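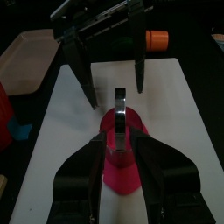

Pink thing, firmly held.

Okay, thread, because I've been chewing on this since Saturday and my partner has asked me to tell literally anyone else.

Lindgate put out their phase 1 readout for the migraine molecule, the one their software picked. Everybody's sharing the "designed by AI" part. I want to talk about the dose arms!

26 healthy adults, single ascending dose. Fine, normal, that's what a phase 1 looks like. It tells you about safety and how long the stuff hangs around in the blood. It tells you nothing yet about migraines, and half the posts on my feed are acting like it's in the chemist by winter.

The bit I do like – they say they made and tested 400 compounds before settling on this one. When I was a grad student in Ladi Oyelaran's lab we'd have burned through 1,000 on a target like that and still been arguing over the colour of the precipitate.

But (sorry) how many of those 400 came out of the model and how many came from a chemist squinting at the model's list and going "nah, try a fluorine there"? The release doesn't say. Kwabena Antwi asked on the investor call and got a very polite non-answer.

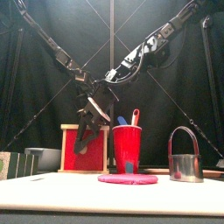 Two arms, one red box.

Where was I. Half-life! They're claiming once-daily dosing, and from the one curve they've shown I reckon that's fair. The top dose had more nausea than I'd want in a migraine drug though, given how many of us are already chucking up by the time we reach for a tablet.

Somebody will ask about Trolletell. Different receptor, older programme, and they've been quiet since June. I wouldn't read anything into it, but I wouldn't put my super in it either.

What I'm after next: the full PK tables, a proper placebo comparison, and whether phase 2 enrols people who've already failed on 10 other things or only the easy cases.

Folasade Onyeka has a much better thread on the receptor biology, go read hers. I'm off to make a cuppa, replies open till the kids wake up.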